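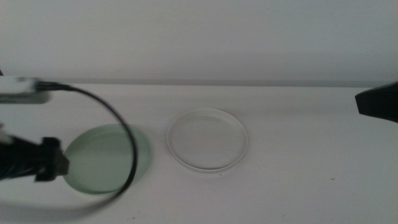 Flarkwood Technical Institute
Food Microbiology 2: Handout 4, Plate counts and dilution series
Issued 1/31/20

4.1 Purpose

A viable plate count estimates the number of culturable organisms in a sample. Results are reported as colony-forming units (CFU) per millilitre or per gram. One colony may arise from a single cell, a pair, a chain or a clump, so CFU is not equivalent to a cell count.

4.2 Serial dilution

Prepare tenfold dilutions in 9 mL blanks of sterile peptone water. Transfer 1 mL per step with a fresh tip. Mix each tube before drawing from it. Carry-over on a reused tip inflates the counts at high dilutions and is the usual fault when successive plates fail to drop by a factor of ten.

4.3 Spread and pour methods

Spread plate: 0.1 mL onto set, dried agar. Surface colonies only. The extra factor of ten must appear in the calculation.

Pour plate: 1 mL in the dish, then molten agar tempered to 45 °C. Colonies form on and below the surface. Submerged colonies are smaller and often lens-shaped. Heat-sensitive organisms may be lost.

Incubate inverted once set. Label the base, never the lid.

4.4 Countable range

This course uses 30 to 300 colonies per plate. Below 30, sampling error is too large. Above 300, colonies merge and compete for nutrients. Record out-of-range plates as TFTC or TNTC in the lab book. If an actual figure was obtained, enter it beside the code.

4.5 Worked calculation

CFU/mL = colonies ÷ (volume plated in mL × dilution)

Drovengate raw milk, spread plates, 0.1 mL:
10^-2 plate: 939 colonies, TNTC
10^-3 plate: 293 colonies, countable
10^-4 plate: 16 colonies, TFTC

CFU/mL = 293 ÷ (0.1 × 10^-3) = 2.93 × 10^6
Report as 2.9 × 10^6 CFU/mL. Two significant figures only.

The 10^-4 plate is lower than the tenfold step predicts (29). Comment on this in your report.

4.6 Before the March practical

Read Catterall, chapter 4, sections on diluents and neutralisers. Complete the Skollier data set and bring the worksheet with units shown on every line. Lab coats and closed shoes required.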